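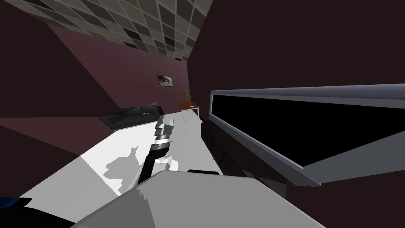
Drelau at Plusonholm: questions from housekeeping and maintenance staff
Last updated 22/11/2020

What is Drelau?
Drelau is the tidying robot we are preparing for our furnished lets. It has an arm with a two-fingered gripper. Its job is to pick up loose items left in living rooms between tenants and put them where they belong, or in the lost property tray if they don't belong to the flat.

When does it start in real flats?
In April, in the Gesalow building only. Until then all its work is done in simulated rooms on a computer. The other buildings carry on as they are, and no date has been set for them.

Who is doing the simulation work?
Eight people from housekeeping, on a rota, alongside the technical office. You set up a room, watch the robot try to pick something up, and mark the attempt as good, poor or failed. There is a box for comments. Please use it, even if it is only a few words.

Why housekeepers?
The first rooms were made by the technical office and were far too neat. Housekeepers know what gets left behind and where it ends up. The odd items on the list, including the worm figure with the googly eyes, went in after the first staff meeting.

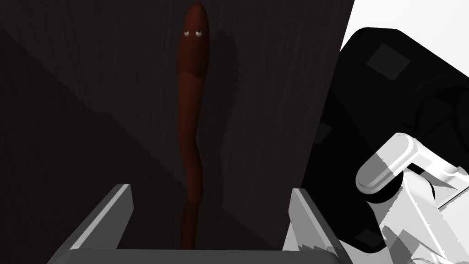

The worm figure and the open gripper, simulated room.

Do I have to take part in the rota?
No. It is open to anyone in housekeeping who has finished their probation. Speak to your shift lead. If more people ask than there are places, names go on a list in the order they came in.

Am I paid the same for rota shifts?
Yes, your normal hourly rate. Evening and weekend additions apply in the same way. Travel to the Navaratnam office is paid if it isn't your usual place of work.

Do I need to be good with computers?
You need to be able to use a mouse and type a short note. Training takes one shift. Han-gyeol Son runs it and will sit with you for the first part of your second shift as well.

How many attempts have been marked so far?
1247. Of these, 579 were marked good. The rest are split between poor and failed, and the full table is on the noticeboard outside the linen store.

What counts as a poor attempt?
The item was picked up and put in the right place, but you wouldn't have been happy to see it done that way in a flat. Dragging something along a shelf is poor. Knocking over a plant on the way is failed, even if the item itself arrives.

Will there be job losses?
There are no redundancies planned as part of this project. In Gesalow, the time set aside for changeovers will be reduced by two hours per flat per month once the robot is working there. Those hours move to deep cleaning and inspection, which we currently pay an outside firm to do. If that changes, staff and the union representative will be told in writing before anything is decided.

So will my day be different?
In Gesalow, yes. You will spend less of the changeover bending down for small things and more of it on kitchens, bathrooms and checking. Some of you have said you would miss the quick jobs because they break up the heavy ones. We have passed this on and the Gesalow rota will be looked at again after the first eight weeks.

Will the robot be used to check how fast I work?
No. The robot records its own attempts. It does not record staff hours or staff performance, and the recordings can't be used in a disciplinary meeting. This is written into the agreement.

Are my marks in the simulation checked?
Now and then a second person marks the same attempt. This is to see whether the guidance is clear. If two people disagree, the wording gets looked at and neither person is in trouble.

Can I be in the room while it is moving?
In the simulation this doesn't come up. In real flats, no. You start it from the hallway, close the living room door, and wait for the panel to show that it has stopped before you go in. The same goes for maintenance staff.

What if it breaks something belonging to a tenant?
Fill in the usual damage form and write "Drelau" in the box for cause. You will not be held responsible if you followed the start procedure.

What if I think an item should never be given to the robot?
Tell Han-gyeol Son or write it on the sheet in the staff kitchen. Medicines, glass and anything with a name on it are already excluded. Keys were added last month.

My question isn't on this page.
Put it in the box by the time sheets, with or without your name. Answers are added to this page when they come in.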